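Home | Diary | Projects | Contact

November, robotics club

Got to the lab at 3 and stayed until they locked up. Hammad Memon had already set up the arm, so I did the gripper settings. We want the fingers to open wide enough for the Laseck blocks without wasting time on each pick. I tried 90 first, then 200, and kept 200 for now. Saved it as run 453.

The wrist view is good enough to line up by. I wrote down where the fingertips come in relation to the table edge, so we can get back to the same pose next time.

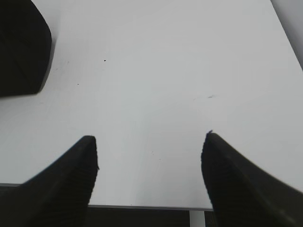 Still to do

Slow down the closing speed. Ask Siddiqui for the spare cable. Write my half of the report, which I have been putting off. Hammad wants to enter us for the Sovow round and I said yes.

Bus home, beans on toast, bed.

Comments

Jo: Is 200 the setting or the width?
Reply: The setting. I haven't measured the width yet.
Pav: Good luck with Sovow.

Recent entries
Fovum kit arrives
Soldering again
Report, part one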